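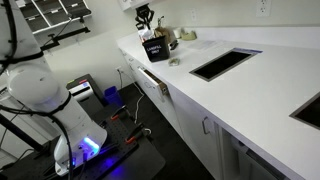

2023-02-28 – Arno trial, kitchen day and desk day

Long one. Writing it fast before the train or I'll lose half.

In early, coffee, badge didn't work, waited for Kanako to let me in. She'd already powered up the arm and had the blue ring glowing at the base. Told me the overnight update from Dritau went on fine except the menu is in a different order now and the thing I use most is two levels down. Great. Wrote the new path on my hand.

So the question for the whole week is still the same one. Do we tell Pisia to sign for Arno or do we tell them to wait. They want an answer before their budget closes and they don't want a maybe. I have nothing but maybes right now. Some leaning yes, some leaning no.

Morning was the counter job. Clear the counter, trash goes in the black LANDFILL ONLY bin. The sales sheet calls this "tidy mode" and says set it up in minutes. Took us most of an hour, though part of that was me and the new menu. You walk it through the surface, tell it where the bin is, tell it what's off limits. Paper bag was on the off limits list, cup too. It asks you to confirm each one on the tablet and there is no "confirm all" button. Kanako has asked for a confirm all button in every single report. I'll put it in mine as well.

Once it's going I do like watching it. Slow but not stupid slow. The gripper comes in over the bin and sort of waits a beat before it lets go, like someone checking they're not throwing out their keys. Kanako says the pause is a setting. I say leave it. Visitors will trust it more with the pause.

Things I didn't like:
– it treats a flat sheet of paper as part of the counter about as often as it treats it as a thing
– two items in one grab. Fine for landfill, not fine at all if one of them was meant for someplace else
– the chime. Every drop. Every one. Could not find how to turn it off, then found it, under Accessibility of all places
– it wants the bin put back in the same spot, and people are going to bump bins. People bump everything

Asked Dritau support about the double grab through the chat. Got a real person this time, pretty quick, polite. She said there is a "singles only" switch but it's on the higher plan. So that's a thing. The plan Pisia got quoted is 937 a month and by the time you add the service visits it's nearly 1,000, and singles only is NOT in it. I think that has to go on the first page of the report, in plain words. If you're buying this to sort waste then one at a time isn't an extra, it's the job.

Lunch at my desk. Soup. Answered Tamura about their quote, they still want to pitch their own kit against this one and I keep saying yes send me a unit and they keep sending me brochures. Nice brochures. Told them May at the latest or I'm leaving them out of the comparison.

Afternoon was the desk job, which is the one Pisia really cares about. They have a lot of desks and the cleaning contract doesn't cover what's on top of them, so stuff just builds up. Paper mostly. The promise in the Arno package is that it can tell a paper someone threw down from a paper someone is using. Big promise. So we made it hard on purpose – crumpled ball right on top of a printed page. Ball should go, page should stay. Push pins left out nearby to see if it leaves well enough alone.

Kanako ran it and I watched the wrist view on the tablet. The wrist view is the best part of the product and they barely mention it in the sales sheet! You see exactly what it sees, fingers and all, and when it hesitates you can usually guess why. If I were selling this I'd put that on the front. The label reads upside down and backwards from there, which threw me every time, I kept tilting my head like a dog.
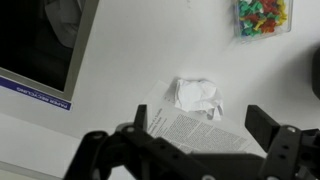 Trial notebook, vol. 3, p. 59

Ok continuing. New page, pen was dying, found another.

The ball on the page. Hard to score. It found the ball every time we asked, the outline on the tablet was right, so it knows it's there. What it does about the page underneath is where I have my doubts. One time it went for the ball clean and the page barely shifted. Another time it came down low and dragged the page along. Kanako marked that as a pass, I marked it as a fail, we went back and forth and wrote down both. Her argument, nobody's desk is that neat and a page moving a little is no worse than a draft from the door. Mine, if it's my page with my notes I want it where I left it. We'll let Pisia decide, it's their desks.

Pins it left alone. Good. I was braced for pins on the floor.

What bugs me more is the teaching. When it gets one wrong you're supposed to show it, on the tablet, drag a box, pick a word from the list. The list is short. "Paper" and "document" are both on there and I could not tell you the difference and neither could the help page. Kanako uses paper for anything that's going and document for anything that's staying. Makes sense to me but then everyone in a building has to agree on that. Ask Dritau if customers can rename them. Wrote that down twice so I don't forget.

Also the training visit. Included in the price, half a day, and they teach you plus one other person. What happens when that person leaves. Ask.

Where I am tonight – the arm is good, the gripper is good, the view is very good. The plan they're selling is built wrong for what people would buy it for. I'd say yes to Pisia if singles only comes down into the cheaper plan, and I'd tell Dritau that's the only thing standing in the way. Kanako is warmer on it than I am. She'd sign now and argue later.

Tomorrow: repeat the ball and page with the grip height raised a notch. Try it with the blinds open. Call support about the word list. Bring a charger for the tablet, it was almost flat again by four and the cable's too short to reach where you want to stand.

Also milk, and call mom back, she rang durring the second run and I never picked up.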